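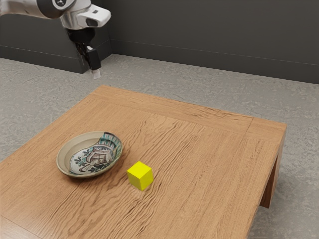 The yellow cube, the bowl and the arm, in Monier.

By Wednesday the planner had thought about the cube 2741 times and touched it never. Wyn Morgan read the log over cold toast.

"It says the bowl is in the way," she said.

"The bowl is where the cube goes," said Cledwyn Beddoe.

"It knows. It finds that upsetting."

He raised the collision margin, which was his answer to most things, including marriage. Plana restarted, considered 600 paths and picked one that went through the floor.

"Bold," said Wyn, and reached for the jam.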